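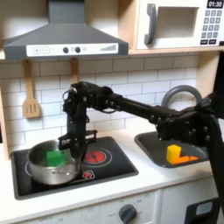

Arm over the play kitchen cooktop, green block in the pot, two more blocks in the sink.

5 min read

Can any robot do kitchen chores yet, for real?

Posted by Korkor Abugri

Ok so quick one, I'm typing this on my break. Picture up top is the kind of setup I keep running into whenever I look this stuff up. Toy kitchen, blocks for food, arm with a two-finger gripper. And then the headline next to it says home robots are here.

My situation: I run the back end of a small lunch place, 17 seats, plus I have a house with a sink that's never empty. My brother in law is very into all this and wants us to go in together on an arm. His number is 2000 dollars for the arm and he figures the rest is "just training it." He wants an answer by Tuesday.

What I would want it to do, in order:

- clear a sink into a dish rack
- move a pot off a burner and put it somewhere sane
- wipe a counter, even badly

That's it. Not asking it to cook. Can something in that price range do any of these today without me standing over it? And if the answer is no, how far off is it, a year, ten years? Has anyone here actualy lived with one? Please don't send me videos, I have seen the videos.

Also is practicing on a toy kitchen worth anything or does it all fall apart once there's water and grease.

We use cookies to remember your settings and count visits. By continuing to browse you agree to this. Manage preferences

Drustness

Short version no. Slightly longer version, one of your three, sort of, on a good day.

I had a hobby arm on my bench for most of a year, similar money. Got it to pick up blocks and drop them in a bowl. Felt great. Took 312 demos, meaning me driving the arm by hand through the same motion over and over in the evenings, and at the end it managed about two tries out of three. With the bowl in the same place. Moved the lamp, it got worse. Moved the bowl to the other side, forget it.

Now your list.

Sink: hardest one by far. Look at the sink in your picture, two blocks, nothing on top of anything, you can see both fine. A real sink is forks under a plate under a pan with gray water over the lot. Wet plates slide in a hard two-finger grip. Glasses, shiny stuff, clear stuff, cameras hate all of it. And you've got a faucet right there to knock into. I hit mine with the elbow more than with the gripper. You plan where the fingers go and forget there's a whole arm behind them.

Pot: an empty light pot, maybe. A full one, no. Check what the arm is rated to lift, and then check it again with the arm stretched out, because those are two very different numbers and the ad prints the nice one. A stockpot with soup in it is out of the question for a little arm. And if it drops one it's hot soup on whoever is standing there. In a working kitchen I wouldn't go near it. Ask your insurance people before your brother in law.

Counter: this is the one I'd try. Flat surface, sponge clamped in the fingers, same path every time. It doesn't have to see much. Mine did a passable job on a bench. Left the corners. Didn't know if there was a knife lying there, so you clear the counter first, at which point you've done half the chore yourself.

Time wise I've stopped guessing.

Leka

just get a dishwasher lol

ok that was rude, but I do mean it. A dishwasher is a robot that won. It got good because somebody built a box around the job so the machine never has to figure out where a plate is. Same in the shop where I work, we have an automatic feeder on the saw and it runs all day, and it works since every board comes in the same way. Drop one in crooked and it stops and beeps at you until someone walks over. Nights are mostly walking over.

For 2000 you can get a decent used undercounter unit for the restaurant. Loading it takes a person a couple minutes.

Uveo

Disagree a bit with the above, mostly on the toy kitchen part which no one really answered.

It's worth something. Pick up a block, put it in a pot, is the same skill as pick up a potato, put it in a pot, minus the potato being lumpy. You want to get the reaching and the letting go right before you add mess. Light parts, nothing hot, nothing breaks, you can reset it in ten seconds and go again. I'd start there too, and I'd be suspicious of anyone who skipped it.

What it doesn't teach is weight, water, grease, or people walking through. So treat it like a driving lesson in a parking lot.

If you two want a project for the winter, buy the arm, have fun, expect to spend 18 or more weekends on it. If you want clean dishes, Leka is right. Don't mix up the two in one budget, that's how me and my cousin stopped talking for a while.

One thing to ask him: who resets it when it fails? If its you, during lunch rush, you have your answer for Tuesday.

Korkor Abugri

Thanks all. Showed him this thread. He's still buying it, but for his garage. I'm pricing dishwashers. Will post if it ever wipes anything

Get the Jultley weekly roundup by email. Enter your address to sign up. Unsubscribe any time.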